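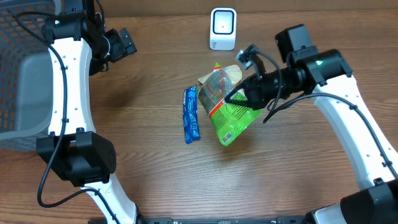
# Meler Hardwax Oil for Tabletops

We've been putting Meler on tables for nearly 4 years and it still makes us happy every time the grain comes up! It's a satin oil-and-wax blend for indoor wood, made in small batches by Briltia, and it goes on with an ordinary lint-free cloth.

**Sizes:** half-pint, quart
**Tints:** Clear, Varner Brown, Aquino Gray
**Coats:** two on most woods, three on thirsty old pine
**Recoat after:** overnight

Sand to 150 or 180 grit and stop there (go finer and the wood won't take much oil). Wipe on a thin coat, wait ten minutes, then buff off everything that's still sitting on top.
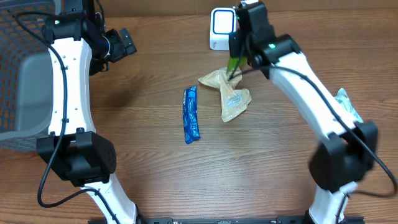
Varner Brown is the tint we get the most mail about, and we love it too. It's a warm color that leaves the figure of the wood alone. If you're after a medium brown with the horizontal grain lines still easy to read, like the tabletop here, try one coat on a scrap of the same board first. Samran Kaewsai, who mixes our tints, likes it best on straight-grained boards.

Rags can heat up and catch fire, so lay them flat outside to dry before you toss them.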